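June, the small bay, started 9:40 a.m.

Notes on the backdrop, mostly so I stop redoing the same work every few months, and so Yurii doesn't have to ask me where the clips went.

The old gray sheet finally came down. It had that shiny patch in the middle from being leaned on, and one corner was more tape than cloth. I've been wanting proper black behind the table for ages, and the Flastden order turned up while I was finishing something else, so I dropped the something else (sorry, Mavley shelf, you'll get your turn) and spent the morning on fabric.

Fabric first. It's the heavier of the two blacks Flastden sells. The light one lets the wall glow through once the ceiling light is on, we found that out with the sample square. The heavy one doesn't, but boy does it hold a crease. It came folded into a brick and every fold is still in there. I steamed the first stretch with the little Titon steamer and got maybe a third of the lines out before the tank ran dry, then refilled, then got impatient. Note for next time: hang it overnight before steaming, and steam from the back. From the front you get a sheen wherever the plate touches, and the sheen is worse than the crease.

Cut length was 155 inches. I measured along the back wall plus both sides and added enough to wrap the corners without pulling. Yurii thought I should do three separate panels and let them overlap. I wanted one piece. One piece is a pain to carry and you need a second person to hold the far end while you clip (thanks, Yurii), but then there's no gap in the corners with white wall winking through it. I'd do it in one piece again.

Clips. I went back and forth on this. Pushpins leave holes and the fabric sags between them, tape lets go as soon as the room warms up, and the rail idea needs a drill and permission. So small clips along the top edge. I did the two ends first, then the middle, then filled in wherever it drooped. They aren't evenly spaced and I don't care very much. The right-hand end wanted more holding than I expected where the cloth turns the corner, so there are a couple bunched near there. If you're tempted to steal one for your papers, please take it from the box in the drawer and leave mine alone!

Then the fun part. The letters have been lying flat in a folder since we cut them, and I was sure at least one would have curled. They were fine. Yurii laid them out on the floor first, which was smart, because the two words are different sizes and my plan of one long line would have run right around the corner. Two rows, then: Fast up top, UMI underneath, with the big orange ones doing most of the shouting. We pinned the M first and worked out from it. The top row was supposed to be straight. It came out as a bit of an arc, and by the time I'd stepped back to look I liked it, so in went the rest of the pins.

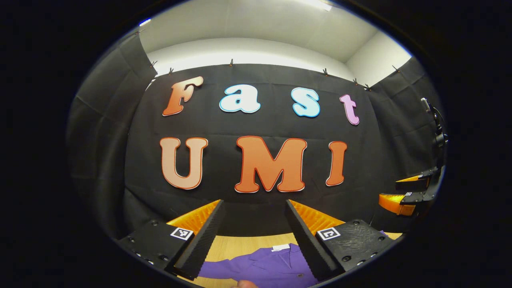 Backdrop up, letters pinned. Wrinkles still to do.

Color notes, because somebody is bound to ask for a second set. The F is orange, the a and s are that very pale blue with the bluer edge, and the t is the pinky lavender. The bottom row is all oranges, but the U is a softer, peachier one than the M. I'd thought about recutting the U to match and I'm glad I didn't bother. Against the black the pale ones jump out more than the orange, which surprised me, I'd have bet on the M. The outlines help a lot. An early test with no outline at all looked like a hole in the cloth from the doorway, at least in the darker colors.

The F leans. I know. I straightened it twice and both times it looked stiffer and somehow more crooked, so I left it tilted, and Yurii says it looks like it's in a hurry. Fine by me.

Pins: use the short ones. The long ones went through the cloth and hit the wall, and then the letter stands off and throws a shadow. Go in at a slant through the outline so the head sits close to the edge. Two per letter is enough for the small ones. The M wanted extra, it's wide and the arms flop forward.

Lighting, quick check only. I had the ceiling light on the whole time. It puts a shine on the folds of the left side panel, more than on the back. I tried turning the fold under and it just moved the shine along. Better steaming might sort it out, or a bit of weight in the bottom hem. Yang in the next bay has a bag of curtain weights left over from something and said I could have a handful, so that's the first thing to try.

Money, for the sheet: fabric 754 on the Flastden invoice with the other things on that order, running total for the bay now 2,634. Clips came out of stock. Letters were offcuts so I've put them down as zero, though my wrist disagrees after all that knife work.

Still to do
Steam the side panels properly, from the back, full tank
Curtain weights from Yang, left side first
Hem the bottom edge, it's raw and shedding black fluff on everything
Lint roller for the table (see above)
Trace the letters onto card before they get handled any more, keep the tracings flat
Offcut of black is rolled up behind the door, long enough for a patch, don't bin it

Stopped at 12:15 for lunch. Came back at 1 and it was all still up, clips included. Yurii wants a go at the steaming tomorrow, and he's welcome to it. The steamer is on the second shelf with the hose coiled, and the water jug is next to it. Empty the tank when you're done, please, it leaks if it's left full.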